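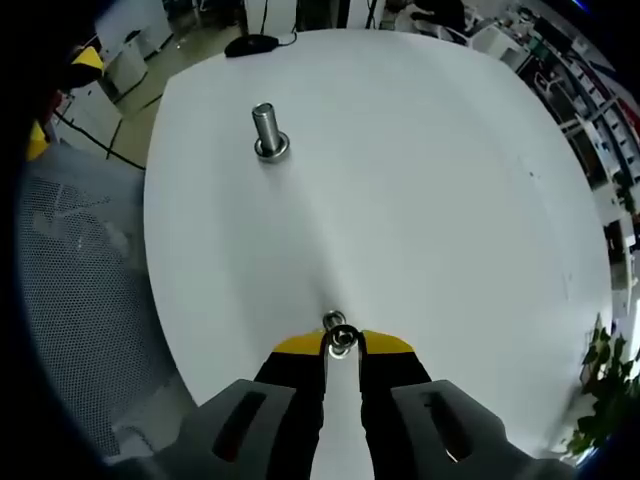
Hand-held gripper comparison: pre-session check, April
Site: Sakaden, round table
Units on test: Lakar hand unit, Petridis hand unit
Filled in by: Emiko Hattori

Please go through the whole list before anyone picks up a part, even if you were the last person in the room and left it all in lovely order. I have added my comments as I went, and they got longer than the boxes allow, so I hope you'll forgive the spill-over.

1. TABLE AND FLOOR

1.1 Tabletop wiped down, no grit or oil
OK. I gave it a second wipe after lunch. With a nut this small you feel every crumb when you slide the fingers in low.

1.2 Cables clear of where people stand
Needs attention. There are black cables on the floor on the chair side and I would like them taped, please, or at least pushed back toward the wall. We walk around this table a good deal more than we think we do, and always with our eyes on the part.

1.3 Chairs pushed away from the working side
OK once moved. Do check again halfway through, they creep back.

1.4 Mouse and other desk things kept to the far edge
OK.

2. FINGERS AND TIPS

2.1 Tips seated, no wobble when pressed sideways
Lakar: OK. Petridis: OK, although I had to tighten one screw by a quarter turn. It's worth pressing each tip from both sides, as I only found the loose one on the second try and would have sworn it was fine.

2.2 Tips free of cuts and shiny patches
Lakar: light wear on the inner face, acceptable. Petridis: as new.

2.3 Fingers close parallel, with no gap at the top
Lakar OK. Petridis closes a hair early at the top. I have left it alone for now so that we compare the units as they arrived, and I've written it on the results sheet too so it doesn't get lost.

2.4 Trigger returns fully on release
OK on both. The Petridis spring is stiffer, and my hand certainly knew about it by the end of a set. Anyone with a sore wrist should start on the Lakar and swap later, or just sit this one out with a cup of tea and keep the sheet for us.

2.5 Nothing caught in the housing slots
OK. Look into them with a flashlight, a fingertip won't tell you much.

3. CAMERAS AND RECORDING

3.1 Lens clean
OK after cleaning. Dry cloth only!

3.2 Both finger tips in view when open and when closed
OK on both.

3.3 Camera mount tight
Lakar OK. Petridis OK.

3.4 Cable has slack through a full wrist turn
Not OK at first. The cable pulled when I turned my palm up, so I rerouted it and tried again, and now it passes. If you're left-handed, please do this one yourself and don't take my tick for it.

3.5 Jarkonico recorder started, clock matches the wall clock
OK. It was 5 minutes out this morning. I have reset it, but do look each time, it is a two-second job and saves a miserable afternoon of lining up files.

4. PARTS

4.1 Bolt stands upright on its base without being held
OK. If it rocks, change it for another.

4.2 Nut goes down over the bolt freely by hand
OK. Try it by hand first, always. I once spent the better part of a morning blaming a gripper for what was plainly a burred thread, and I'd like to spare you that.

4.3 Spare parts in the tray
22 of each at the start of the session. Any dropped part goes in the reject cup until it has been looked over.

4.4 Set length agreed
111 placements for each unit, with a rest after every 11. Please take the rests. I know it feels silly to stop when it's going well.

5. TWO PEOPLE AT THE TABLE

5.1 Agree who moves first
Say it out loud, every time. "Mine" is enough.

5.2 Bare forearms or tight cuffs, no bracelets or lanyards
OK.

5.3 Second person comes in from the side and stays low
OK with a reminder. The fingers themselves are not strong enough to do you real harm, but a knuckle into a camera mount hurts, and it knocks the camera out of line, and then we're back at 3.2.

5.4 Blinds set before recording, not during
Open. The daylight from the windows is lovely, but metal parts throw it straight back at the lens and I would like us to decide on one setting and stick to it for both units.
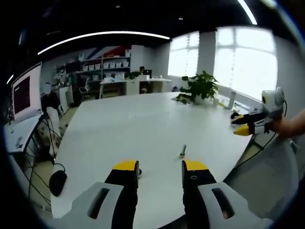 Hernán Cáceres has asked that 5.4 be split in two, one line for the blinds and one for the ceiling lights, and I think he's right. He also feels I'm being too gentle with the Petridis at 2.3. In his view an early close at the top is a fault and should be corrected before we go any further, or the unit will lose on nut pickups for a reason that has nothing to do with its design. My own feeling is that a customer would get it just as we did. We have settled on running one set as delivered and one set after adjustment, and both will go in the table with a note beside them.

6. CLOSING DOWN

6.1 Recorder stopped and files copied
6.2 Grippers laid on their sides, fingers open
6.3 Parts counted back into the tray, reject cup emptied and logged
6.4 Cables coiled
6.5 Anything odd written down here, however small

My entry for 6.5: the Lakar trigger clicked during the last rest and hasn't done it again. Please listen for it.

Open items to carry over: 1.2 (tape), 2.3 (adjust after first set), 5.4 (blinds and lights, Hernán to reword).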